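Section 4: Sorting and emptying the Orgate bench caddy 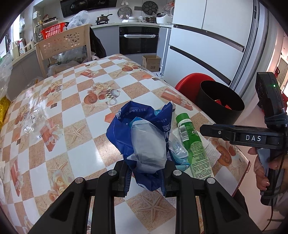 Fig. 4. Mixed items on the table, soft plastics and a tube of hand cream.

Before you start
Lid off, caddy on a flat surface. Read section 2 first if the caddy is new, the hinge pins need to be in.

1. Tip everything out on the table. Spread it so you can see it all.
2. Soft plastics in one pile. Bags, wrappers, bread bags, chip packets. Shake out crumbs.
3. Foil in its own pile. Scrunch test: stays scrunched, it's foil. Springs back, goes with soft plastics.
4. Tubes and bottles. Part used ones go back to the bathroom or whereever they live. Empty ones, cap on, hard plastics.
5. Paper towel goes in the organics tub if your council takes it. Check the colour chart on the lid.
6. Fit the Wuramis liner. Fold the top 2 cm over the rim, press down all the way round.
7. Load heavy stuff first. Stop at the fill line. Max load 260 g for soft plastics, liner tears past that.
8. Lid on, push till it clicks.

NOTE: Liners are sold flat, 4 to a sleeve. The Girard ones fit too but sit a bit low at the back.

CAUTION: No batteries, no aerosols, no hot ash. Ever.

CAUTION: Don't put the lid in the dishwasher, it warps. Warm water and a soft cloth. Dry it before refiting.

Emptying
Weekly is fine, twice a week in summer. Hold both handles, lift straight up. If the liner sticks, let some air down the side and try again. Don't yank.

Spare lids and pins: ask Blagoje Babić at the Zitness counter, quote model 2000.

Sheet revised 11/07/2019. Replaces the March one, bin that.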